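Robot Learning from Demonstration
Handout 4: Collecting examples in simulation
Instructor: Zakhar Kravets. Lab sections: Clodagh Ó Ceallaigh.

4.1 Terms used in this handout

An episode is one attempt at a task, from reset to stop. A step is one pair of observation and action inside an episode. A demonstration is an episode in which the actions come from a person or from a scripted controller. The training set is the set of demonstrations kept after review. Keep "collected" and "kept" apart in your reports; last term several groups gave one figure for both.

4.2 The task family

All groups use the two-arm countertop tasks in Batora. Each task has a text instruction, a start distribution and a success test. The start distribution sets the pose of each movable object and the joint angles of both arms. The success test reads the simulator state directly and does not look at the camera images. A policy trained on your data gets the images and joint readings only, so a demonstration must be solvable from those.

Before recording, reset the task 30 times without moving the arms and look through the first image of each episode. Check that the target object can be seen and that neither arm starts in contact with anything. If the target is hidden in a start image, write down the seed. Do not delete it.
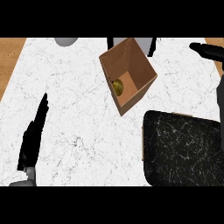
Object pose should vary in rotation as well as position. A container that always sits square to the counter gives the policy no reason to learn how to approach a corner, and the failure will not show up until the test seeds are run. Draw the rotation angle uniformly unless the task sheet gives a range. For small objects placed inside a container, sample the position in the container's own coordinates, then apply the container's pose. Sampling in world coordinates and rejecting the bad draws also works but is slow.

4.3 Recording

Log joint positions, gripper commands and camera images on the same clock. The recorder in Rewi does this by default. If you write your own, store the time stamp of the command and the time stamp of the image separately. A shift of two or three steps between them is enough to make a grasp close too early at test time.

Long pauses are the most common fault in teleoperated data. The learner treats a pause as an action, and a policy trained on many of them tends to stop and stay stopped. Trim pauses at the start and end of an episode. For pauses in the middle, discard the episode and record it again.

4.4 Amounts

Each group records 40 demonstrations by teleoperation and generates 3000 with the scripted controller. Store the two sources in separate folders and train on each alone before mixing them.

4.5 To hand in

A table of collected and kept episodes by source, the list of seeds with a hidden target, and one paragraph on how you chose the start distribution. Failed episodes go in a third folder and are needed for Handout 5.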